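Oswood Table Sorting - data card

Table sorting set, second release. Maintained by Wilma Hoekstra and Leire Carretero. 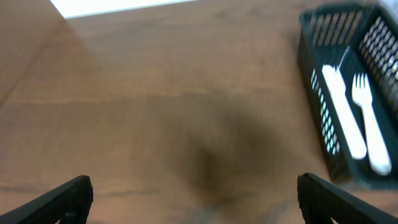

The set covers one small household job: putting light cutlery into a basket on a table and taking it out again. The first release, Brorero, used metal cutlery in a drawer. Plastic pieces slide more and weigh very little, so the two releases should be kept apart when comparing results.

Contents
The basket is green plastic with open, perforated walls. The table is wooden and stays the same throughout. Cutlery is white plastic, knives included. Everything else used in the set is listed in items.txt, with lengths in centimetres.

Layout
There are 24 folders, one per sorting round. Each has a notes file giving the starting place of the basket and the order in which pieces were handled. Folder 9 has no notes - they were lost when we moved files over from Voyle.

Labels
in: the piece rests fully inside the basket
over: part of the piece sticks out past the rim
out: the piece is on the table

Leire labelled all rounds and Wilma checked five of them. They disagreed mostly on "over", where a handle sat level with the rim. Those cases are marked with a question mark.

Known problems
Light on the tabletop changes between rounds. Shadows have not been corrected.

Changes
August - spelling of item names fixed, Plallalov naming dropped.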